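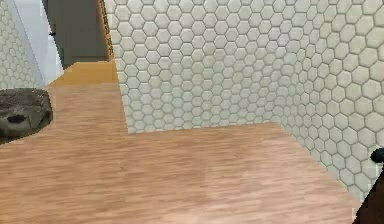 Light wood floor meeting off-white hexagonal wall tile, rendered view.

September
Tyyne Sjöberg

Grout and joint notes, Hunlow wet room samples.

Second round of boards mixed this morning. Same gray cement grout as the first round (Grastero, fine, unsanded), but water measured by weight this time. The first round was done by eye with the jug and I don't trust any of it. Those boards are marked R1 on the back and can be used for cutting practice.

Mix: 25 g water per 100 g powder. Stirred slow by hand, slaked, stirred again. Stiff at first but loosened after the second stir. Do not add water at that point. Turunen's boards from last month were let down late in the pot and the joints dried two shades apart on the same panel.

Joint width 2 mm throughout, held with spacers at the corners of each hex. The spacers we have are made for square tile and leave a small gap where three corners meet. Trimmed one leg off each with snips, works well enough. If we do the full wall I want the proper three-leg type ordered before anyone starts.

Room at 70 F when I began. Humidity not logged, meter battery is dead.

Board A - wiped early. Joints low, a little washed out at the surface. Color lighter than the chip.
Board B - wiped when the grout no longer marked under a fingertip. Joints full, edges clean. Best of the set.
Board C - wiped late. Haze on the glaze, needed the white pad. Two pinholes near the top, both opened up with a pick and refilled.

Cut tiles are still the slow part. For the bottom course the hex has to be cut to a flat edge all the way along, and the score-and-snap cutter loses the points on nearly every other piece. Wet saw gives a better edge but chips the glaze if fed too fast. Tape over the cut line helped. Tried 83 pieces across both methods, reject counts are on the sheet by the saw.

Wall to floor joint: do not grout it. The floor will move with the seasons and a hard joint there will crack along its length. Flexible sealant, backer rod behind it where the gap allows. Prirnard sent two tubes, one matched to the grout and one nearer to the floor color. Ran a bead of each on scrap. The gray shrinks back more but tools cleaner. Leaving both to cure before I compare.

To do:
- battery for the meter
- photograph B and C side by side, dry, same lamp
- ask Grastero whether the sealer darkens this gray
- pull test on A once it is fully cured
- clean the small float, there is grout set in the corner of the pad

Boards are on the upper rack, face up. Please leave them flat.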